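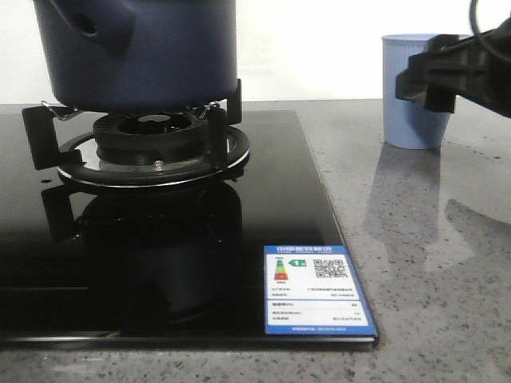
FOR RELEASE THURSDAY

Surnar Asks Home Robot Makers to Show Their Failures

Kitchen robots are being sold on success rates that no buyer can check, the testing group Surnar said as it published its draft rules for robot work near household stoves. The draft, called Clernness, covers gripping and moving everyday items such as cups and pots on a home countertop.

Surnar reviewed 1,235 trial reports sent in by developers. Only 319 stated how a failed grasp was counted. In 300 of the rest, it was unclear whether a person had stepped in.

"A robot that moves a cup once on video has told us very little," said Randi Hedlund, who led the review. "We want the tries that were thrown out."
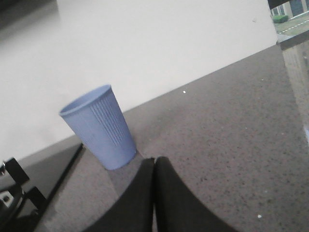

Under the draft, makers would have to report every attempt, name the objects used and state how close the arm may come to a burner. Tilted and tipped items would be tested along with upright ones. A stop control would have to be within reach of anyone in the room – a phone app would not count.

The rules are voluntary, and Surnar does not expect them to fix much by themselves. "We have seen good standards signed and then ignored," said Vidar Rønning, the draft's editor. "I would wait for the first published bad result before cheering."

Comments are open until the end of March. Press contact: Gemma Rudd, Surnar.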